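Guides > Home office > Moving your equipment
Reading time: 3 min

Section 8: Opening and cleaning a stored computer

These steps apply to towers kept in a Culside storage unit or shipped in a Dandow crate.

1. Leave the tower in a heated room overnight before you open it.
2. Shut it down, unplug the power cord, and hold the power button for eight seconds.
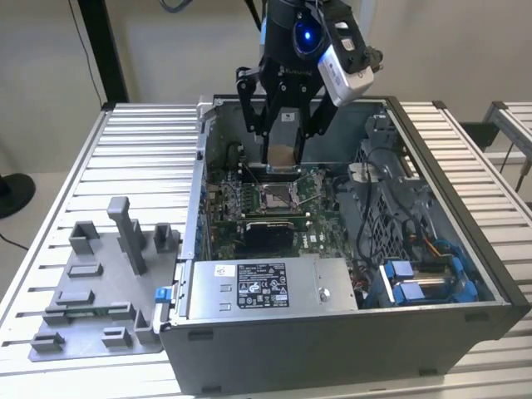
Work on a hard surface, away from carpet. Touch bare metal on the case before you reach inside, and again whenever you come back to the job.

3. Lay the tower on its side and remove the side panel.
4. Blow dust out with short bursts of air. Hold each fan still while you do this.

CAUTION: Do not touch the pins in an open processor socket. Bent pins are not covered by the Plallotcombe moving plan.
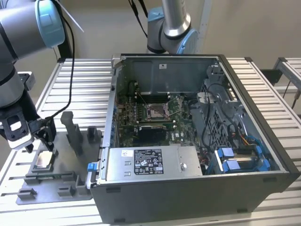

Fig. 8-2. Tower on its side, side panel removed.

5. Check that every cable is seated. Push connectors in straight.

Note: Never open the power supply itself. Clean it from the outside only.
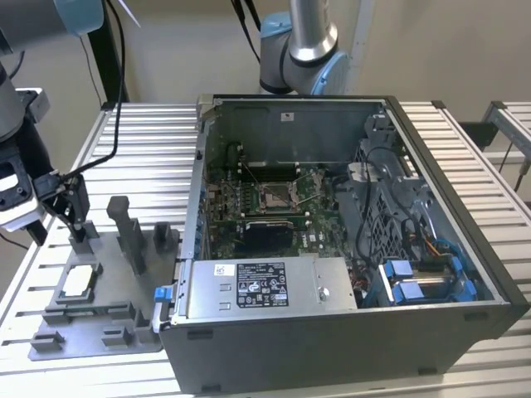
6. Write the serial number on the Brøndum inventory card and tape the card inside the crate lid.
7. Put the screws in a small bag and label it.
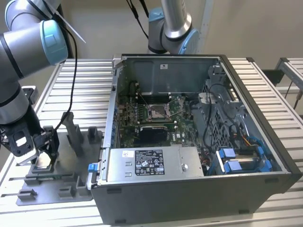 Crates are rated for 34 pounds. If your tower weighs more, order the large size by noon on Saturday for pickup the next week. Declared value is limited to $3,000 per crate.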